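Renters need the rules in writing before they move in

When I signed my last lease, the rent was $2,167 a month and the paperwork ran to 44 pages. Two of them dealt with getting the deposit back. Both said the place had to be returned in "acceptable condition," and neither said what that meant. I have rented from three companies since college, and every lease had some version of that line.
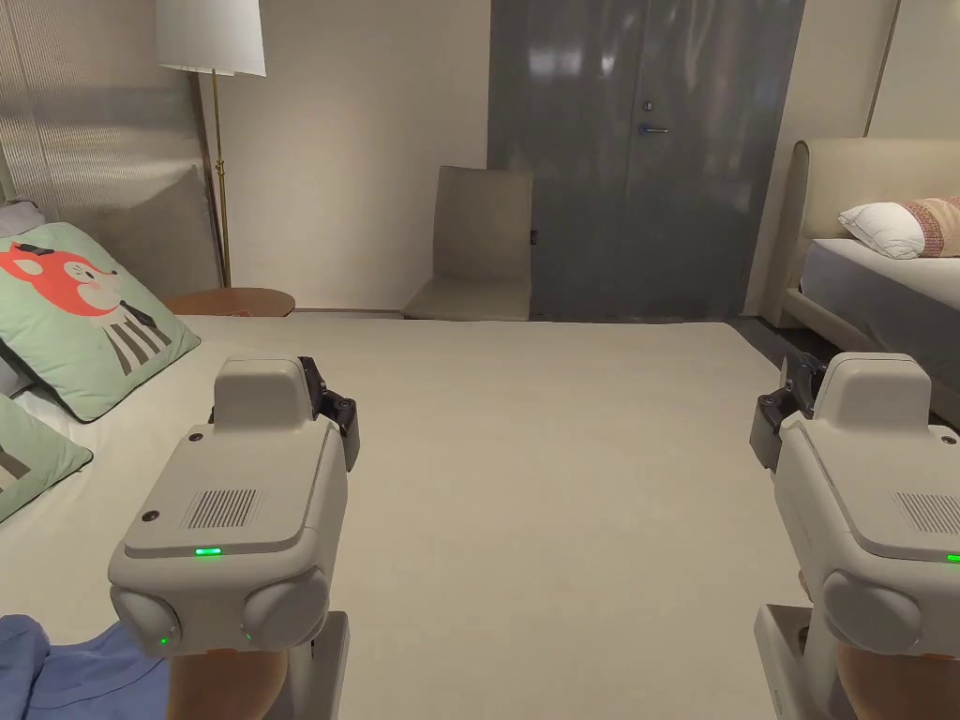 What "acceptable" costs

Ninden, which managed the building, kept part of my deposit for a bedroom door. The charge was for repainting. I asked for the price list and was told there wasn't one. It took 60 days to get even that answer. 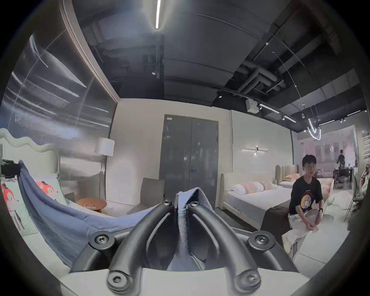

Deposit law in most places sets a deadline and leaves the rest to the landlord. That is where families lose money. A couple with no kids can leave a room much as they found it. Put in a child's bed with a scalloped white headboard and fox pillows, and there will be scuffs on the wall behind it. Paint wears out. A landlord should plan for that the way he plans for a new water heater.

A fair rule would be short. Give the tenant a list of charges at signing, and don't allow any charge that isn't on it. Ferreira, where I rent now, already does this. The list fits on one sheet, and I knew in March what a broken blind would cost me.

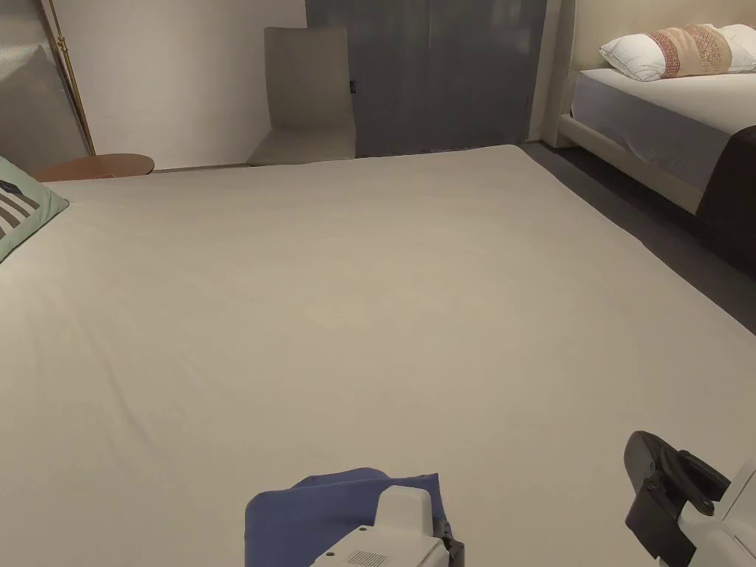

Tavion Montoya
Housing columnist

Landlords I've talked to say a fixed list can't cover everything. Fine. Let them add to it when the lease renews, and let the tenant read it before signing.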